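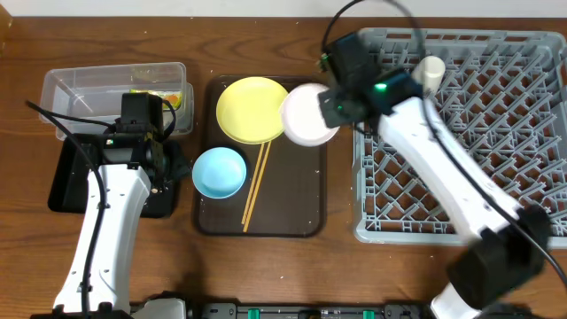
Userbridge Releases Kurkdale 3, Control and Planning Software for Two-Arm Manipulation

SERNSTEAD, November – Userbridge today announced the general release of Kurkdale 3, the latest version of its control and planning software for pairs of robot arms that share a single work surface. The release introduces a new shared-space planner, a reworked perception module for everyday tableware, and a session review tool intended for engineers who maintain manipulation tasks over long periods.

Kurkdale 3 is available immediately to current license holders. New customers may request access through the Userbridge sales office in Sernstead.

Planning for two arms at one table

Earlier versions of Kurkdale planned the motion of each arm separately and relied on a fixed boundary to keep the arms apart. That approach was safe but restrictive, particularly in table clearing and dish handling, where bowls, plates and utensils are often placed close together near the middle of the table.

The new planner treats both arms, anything they are holding, and any stationary fixtures as parts of one problem. When one arm is carrying a bowl past a dish rack, the planner reserves the space the bowl will pass through and makes the remainder available to the second arm. Reservations are updated continuously and released as soon as the carrying arm has moved on. Cable paths can also be entered in the workspace model, so that a loop of cable above a gripper is given clearance in the same manner as the gripper itself.

"Our customers asked for the boundary to go away, and they were right to ask," said Naa Ansah, head of planning software at Userbridge. "The work tends to be in the center of the table. Both arms need to be able to get there, and the software has to decide who goes first without an engineer writing that rule by hand for every task."

Perception for bowls, plates and chopsticks

The perception module in Kurkdale 3 has been rebuilt on top of Abugri, the company's object pose library. Abugri estimates the position and tilt of an object from one or more fixed cameras and continues to do so while the object is held in a gripper. This allows the planner to account for a bowl being carried on its side, which takes up a different space from the same bowl standing upright.

Particular attention has been given to three groups of items that customers reported as difficult: clear plastic containers, thin utensils such as chopsticks, and pale dishes with little surface detail. Chopsticks lying side by side are now reported as separate objects, each with its own grasp points, and a utensil partly hidden beneath a plate is marked as blocked until the plate has been moved. The library ships with 700 household object models, and customers may add their own from a short set of reference photographs.

Session review

Kurkdale 3 also includes a session review tool, which records the planner's decisions alongside joint data and camera video. Engineers can step through a session, select any moment, and see which reservations were active and why an arm was waiting. Sessions are retained for 30 days by default – a period that administrators can change or turn off.

"Most of the time spent on a manipulation task is spent after it first runs," said Fuseini Owusu, director of engineering tools. "Someone moves the rack, or brings in a different set of bowls, and the team needs to find out what the software made of it. We wanted that to take minutes. The review tool is the part of this release that our own engineers use every day."

Compatibility and upgrades

Task files written for Kurkdale 2 will open in the new version without changes. Fixed boundaries defined in older files are kept on import and may be removed individually once the workspace model has been checked. Userbridge recommends that customers run imported tasks at reduced speed before returning them to regular use. Sites that use a custom gripper driver should recompile it against the updated driver interface, which is described in the release notes.

Support for Kurkdale 2 will continue under existing agreements. Training for Kurkdale 3 is offered online and at the Userbridge office in Sernstead.

About Userbridge

Userbridge develops control, perception and planning software for robot arms used in research, household and food service settings. Its products include the Kurkdale planning suite and the Abugri object pose library. The company is based in Sernstead.

Media inquiries may be directed to the Userbridge press office.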